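March 2022

Up at six, couldn't sleep, team sheet going round in my head. Brouwer out with his ankle, Banutow back but not match fit whatever he tells the physio. Wrote three versions of the midfield on the back of the gas bill. All rubbish.

Coffee, toast, bus. Late. Ward already at the ground when I got there, kicking the goalmouth with his heel like that was going to dry it. Pitch inspection at half nine. Ref walked it twice, didn't say much, then thumbs up. Relief. We've had two called off on the trot and you can feel the legs going in training, everyone a bit flat, everyone moaning.

Must remember: ring Griet re the August friendly. Grondumard want an answer on the date and I keep forgetting. Also shin pads for the under-12s. Also my own boots, left one's split.

Game. Where to start. We were awful for 20 minutes. Properly awful. Ilitz pressed us high, which we knew, which we'd talked about all week, and we still tried to play it out through the middle every single time. Rangi screaming at the back four to go long. Nobody went long. Goal down from a throw-in of all things, their big lad just stood there and nodded it in. Two of ours watching him do it.

Switched it then. Pushed Banutow wide left, told him to stay there and not come looking for it. He hated that. Did it though. Suddenly there was some grass to play in. Equaliser on the half hour, scruffy, off a knee, don't care. Finished 2-1 to us, Pearce with the winner, low and across the keeper. Best thing he's done since he came back to us. He ran straight past the bench and hugged his dad.

Last ten minutes I couldn't watch. Walked up and down behind the dugout. Gobnait told me to sit down. Didn't sit down.

Somebody on the gate said 51 paying, could of been more with the weather that bright. Still, more than last time. The tea hut ran out of milk before half time. Pies good.

Worries. The press. Every side that comes at us high gets a goal. It's the same pass each time, keeper to centre half, centre half turns inside, trouble. Training Tuesday will be nothing but that. Small squares, two touches, then one. They'll groan. Let them. And throw-ins, God. Who marks who. Write it on the wall if we have to.

Also Brouwer. Over a month he reckons. Which is most of what's left. Do I ask the young one from the reserves? Good feet, bit quiet, gets knocked off it. Might be kinder to wait. Might be we can't afford to wait.

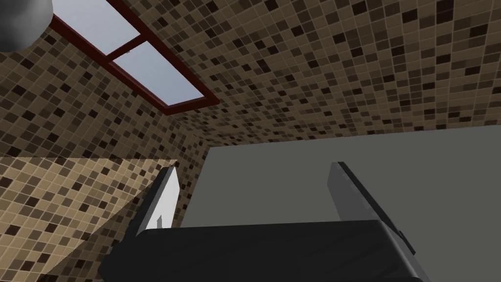
Hui-mei Mak rang after tea and said we'd got away with it, that a better side would of been three up before I changed anything, and why had I started Banutow in the middle at all when he can't run for ninety. Fair. Didn't enjoy it. She said play the young one, let him get knocked about a bit, he'll learn quicker on the pitch than stood next to me in a big coat.

Slept on the sofa for an hour with the telly on. Woke up still thinking about throw-ins. Kit's in the machine, second load to go, goalie gloves on the radiator, stinking the hall out. Griet not rung. Do it tomorow.

Think I'll play him.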